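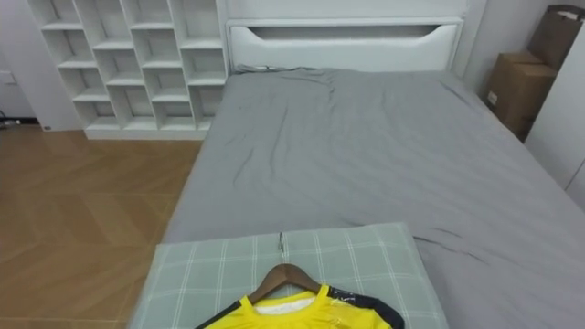

**收件人:** 家居作业安全邮件列表
**发件人:** Mornenero 项目现场安全组
**主题:** 回复:卧室工位夹爪失力事件的初步说明与临时措施

各位同事:

Govcombe 集成组昨日来信询问卧室工位停机的原因及恢复条件。现将来信要点引用如下,并逐项答复。

> 各位好:
>
> 我组在调度页面上看到,卧室工位自下午起状态为“停用”,备注仅写“夹爪异常”。请安全组说明以下事项:
>
> 一、异常属于控制软件问题,还是末端硬件问题;
>
> 二、事发时机器人是否处于台阶平台上,有无失稳或跌落风险;
>
> 三、其他使用同一批末端的工位是否需要同步停用;
>
> 四、恢复运行的条件及审批人。
>
> 我组的衣物整理流程原定本周合并新版本,若停用时间较长,需提前调整排期。
>
> Govcombe 集成组

## 一、事件经过

事件发生在衣物整理流程的第 1402 次运行中。当时任务为夹持衣架、抬离床面并移向挂衣杆。抬起后不久,左侧夹爪的保持力突然降至零,衣架连同衣物落回床面。控制程序未识别到物件脱落,手臂继续执行后续轨迹,直至值守人员按下急停按钮。

本次事件无人员受伤,床具及家具未见损坏。按照现行分级办法,暂定为二级事件。之所以未按一般掉件处理,是考虑到脱落之后手臂仍在运动,值守人员若按习惯上前拾取衣物,将直接进入手臂的活动范围。

## 二、初步原因

日志显示,左夹爪驱动器在失力前上报过一次通信超时,持续 300 毫秒。驱动器按出厂设置进入保护状态并切断输出,上位程序却将该状态归入“可恢复警告”,没有触发整机停止。也就是说,末端已经停止出力,而手臂一侧并不知情。

关于来信第一问,目前的判断是两方面因素均存在:通信中断的起点在硬件一侧,事件后果的扩大则在软件一侧。通信中断的根源尚未查明,可能的方向包括腕部接插件松动和线束在肘部反复弯折后的接触不良。Lytvynenko 线束供应组已同意协助检测,拆下的线束将单独封存,请勿与备件混放。

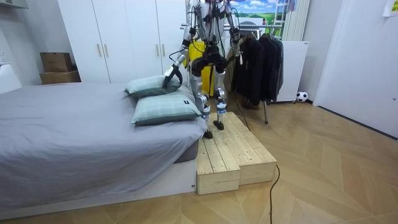 ## 三、台阶平台与站立稳定性

关于来信第二问,事发时机器人站立于床尾的木制台阶平台上,双脚均在台面之内。躯干姿态记录没有超出允许区间,未发现失稳迹象。

但复核过程中,我组认为以下两点应当一并整改:

1. 平台与床沿紧邻,手臂向床头方向伸展时,重心会随之前移。现有的姿态限值是在平地上测定的,未针对平台工况重新验证。
2. 线缆从平台下方引出后经过地面,值守人员进出时须跨越。紧急情况下存在绊倒隐患,亦可能因拉扯造成二次断联。

本次通信超时与地面线缆是否有关,现有证据不足以下结论,请各组在转述时不要将其写为已确认原因。

## 四、临时措施

自本邮件发出时起执行:

- 卧室工位保持停用,机器人维持断电状态,未经安全组书面同意不得上电。
- 使用同型号末端的其他工位可继续运行,但须将驱动器通信超时由“可恢复警告”改为“整机停止”,阈值不得高于 2 个通信周期。
- 凡发生物件脱落,一律先按急停,确认手臂静止后方可进入作业区。不得以“只是掉了一件衣服”为由省略此步骤。
- 机器人在平台上作业期间,值守人员应位于手臂活动范围之外,且手持急停装置。
- 地面线缆须加装压线槽,或改由墙边走线。改线方案由各工位自行提出,报安全组备案。

部分同事询问是否可以用降低手臂速度代替上述第二项。我组不予同意。降速只能延长反应时间,不能解决末端状态未上传的问题。

## 五、恢复条件

关于来信第三、四问,除前述配置修改外,其他工位无需停用。卧室工位恢复运行,应同时具备下列材料:

- 线束及接插件的检测记录,由供应组与安全组共同签署;
- 修改后停机逻辑的测试记录,其中模拟断联应不少于 500 次,且每次均正确触发整机停止;
- 平台工况下的姿态限值复核报告;
- 值守人员重新培训的签到表。

材料齐备后提交安全组审核,由现场负责人批准。Ideo 平台上已建立对应的事件条目,相关日志、急停记录及线束编号均存放于该条目下,各组可凭现有权限查阅。请不要通过私人聊天工具传递原始日志,此前已有两份文件因版本不一致而无法采用。

Govcombe 集成组拟合并的新版本中,涉及警告分级的部分请暂缓;与末端状态无关的改动可按原计划进行,合并前抄送本列表即可。

## 六、需各组回复的事项

请各工位于三月底之前在本邮件下回复:是否使用同型号末端,配置修改是否完成,近期有无类似的通信超时记录。曾出现超时但未造成掉件的,同样需要上报,并请附上当时的手臂姿态与运行时长。没有相关情况的工位也请回复“无”。

线束检测结果出具后,我组将另行发送补充说明。

Mornenero 项目现场安全组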